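The arm has finally got its grey pads, one on the inside of each finger, and I've been feeding it apples ever since. Apples are awkward things to grab – round, shiny and never the same size twice! Fourteen goes before tea, same plate each time.
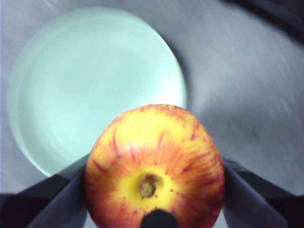 Heledd Penry reckons I should slow the closing speed down and try a pear next, as they bruise if you so much as look at them. Fair point, Heledd. Pears it is, once I've tidied the wiring.

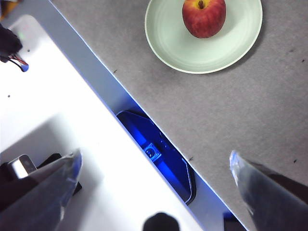

Apple on the plate, fingers open, blue light on.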